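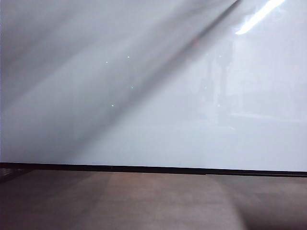 Glossy pale gray panel, bright streak in the corner.

2 Jul 2026
Going to complain about shiny surfaces for a while. Mute me if you just ordered a gloss kitchen, I don't want to ruin your week.

The Tovosier brochure says their gloss finish "opens up the room." I've read that sentence maybe too many times now and I still don't know what it means. The room is the same size. I measured it before I ever heard of Tovosier.

What gloss does is show you your lighting. Look at the top right up there. One long white streak, slanted, so bright the middle of it has no color left. Now picture a whole wall of that while you're trying to find the coffee.

And then the shadow, that big soft diagonal one. On a matte surface I doubt I'd notice it. On gloss it looks like someone folded the thing.

"But it bounces light around!" Sure. So does a window. So does a white wall, and I already own several of those.

The color is my other problem. In the store it was plain white and I would have sworn to it in court. Now look at the left side, it's a cool bluish gray, and then it gets whiter as you go right. Same panel. Which one am I supposed to match the paint to?

I asked the store that. They told me to "live with it for a bit." I'd like to know how many other things costing $703 come with that advice.

Oh, and the little specks. See the tiny greenish-white dots over toward the left? Points of light. I'm told you stop seeing that kind of thing. I've been told that about a lot of things, including the hum from my fridge — and I can hear it right now.

Somebody asked about fingerprints. The Drerkell people say theirs is "fingerprint resistant." Resistant is a wonderful word. I am resistant to cake.

To be fair to Drerkell, they do say it wipes clean with a damp cloth. They also say to dry it right after with a second cloth, a soft one, and not to use paper towels. That's on page 9, after all the pretty photos. So now I need a system for wiping things down in a room where people fry eggs.

A reply says I'm just bad at lighting and should put in warmer bulbs. Possible! But if I need new bulbs to make a door look okay, I think the bulbs belong in the price of the door.

Another reply: "get the Plunditz satin, it's the best of both." I had the satin sample here for 30 days in March. It was fine. It also cost more than the gloss and looked a whole lot like the cheap matte from the hardware store, which I held right next to it. The only real difference I found was the sticker on the back.

Things I will give gloss. Crumbs don't cling to it. It does look sharp in a showroom, where there are no crumbs. And my mother-in-law likes it, which counts for something, though she isn't the one wiping it.

No, I'm not going to say which one we're getting. We have up to 6 weeks to decide before the quote runs out, and I plan to be annoying for most of them.

If you have had gloss fronts for a few years, tell me how they look now. Not the week they went in. I want to hear about the one next to the trash can.

And if you sell them, please don't reply. I've read the brochure.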